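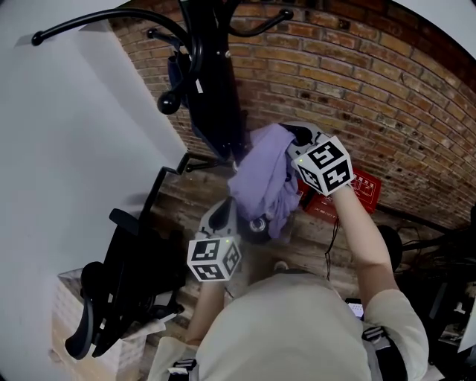
Das lila Tuch zwischen den beiden Handgreifern, Garderobe links dahinter.

17.11.2023 - Notizbuch Haushalt, Eintrag für mich und alle, die bei Griltel mitlesen

So, Stoff also. Ich hatte mich ja lange davor gedrückt, weil Becher und Schachteln so schön brav sind, und weil man bei Stoff nach jedem Anfassen ein neues Objekt vor sich hat! Lionel Blackburn meinte letzte Woche am Telefon, Wäsche sei "im Prinzip durch", er habe da Videos gesehen. Ich habe auch Videos gesehen. Die meisten fangen an, wenn das Handtuch schon glatt auf dem Tisch liegt (und dann falte ich es auch mit zwei Kochlöffeln).

Was mich interessiert, ist das Stück davor: ein Tuch irgendwo aufnehmen, eine Kante finden, es so hängen lassen, dass man etwas damit anfangen kann. Wenn ich das mit den Händen mache, denke ich keine Sekunde darüber nach. Mit Greifern in den Händen merkt man plötzlich, wie viel man sonst mit dem Daumen erledigt - dieses kleine Reiben, bis nur noch eine Lage zwischen den Fingern ist. Das fehlt mir sehr. Mit den Gummibacken erwische ich gern zwei Lagen auf einmal und sehe das erst, wenn ich ziehe.

Noch ein paar Sachen, bevor ich sie vergesse:

Kante suchen kostet die meiste Zeit. Das Ziehen selbst geht flott. Beim Auswerten bitte getrennt führen, sonst sieht alles gleich langsam aus.

Nicht zu fest zudrücken. Ich neige dazu, wenn ich nervös werde, und dann bleibt der Stoff beim Loslassen an der Backe hängen.

Der Plan aus Brunddale spricht von 200 Durchgängen pro Stoffart. Kann man machen, aber bitte nicht alle mit demselben Tuch und derselben Person. Nach fast 6 am Stück werde ich schlampig, das muss man bei den Pausen einplanen.

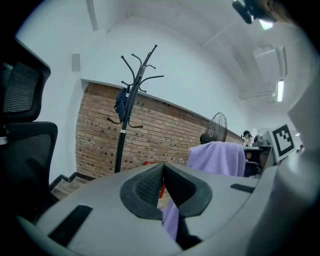 Blick über die Gummibacke: Lila über der Stuhllehne, ein Streifen davon unten in der Kerbe.

Stuhllehnen sind überhaupt ein gutes Thema. In jeder Wohnung, die ich kenne, hängt etwas über dem Stuhl, und kein Mensch faltet das vorher. Für eine Maschine ist so eine Lehne gemein: dunkler Stuhl, weicher Stoff darüber, und wo das eine aufhört und das andere anfängt, muss sie erst einmal herausfinden. Helles Lila auf Dunkel ist da noch der freundliche Fall. Ich will das unbedingt mit dunklem Stoff auf dunkler Lehne sehen! Nuttall hat dafür eine Kiste mit alten Pullovern angeboten, die nehme ich gern.

Kann eine Maschine das nun schon? Vom Stuhl nehmen: ja, glaube ich, mit etwas Geduld. Ordentlich an die Garderobe hängen: eher nein, da müsste sie wissen, wo am Stück oben ist. In Sikthorpe rechnen sie bis Februar mit einer ersten brauchbaren Version, ich halte mit zwei Tafeln Schokolade dagegen.

Offen: Pullover bei Nuttall abholen. Lionel wegen der Videos schreiben, ich will die ungeschnittenen sehen. Und die Liste der Stoffarten noch einmal durchgehen, Frottee steht doppelt drin.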